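### 3.2 Footwear items

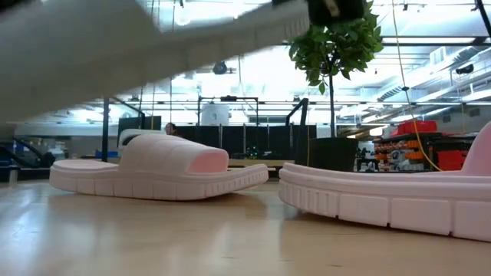 **Figure 5.** Pale pink slide sandals with thick, segmented soles on a light wood-grain surface.

Slides formed the largest group in the Tromitz inventory, with 300 of the 839 items recorded. Each entry notes color, sole thickness and strap width. Sandals such as those in Figure 5 were classed as thick-soled, a group kept separate from flat house slippers. Following Leung, strap padding was scored by hand, and 28 entries were scored again in September.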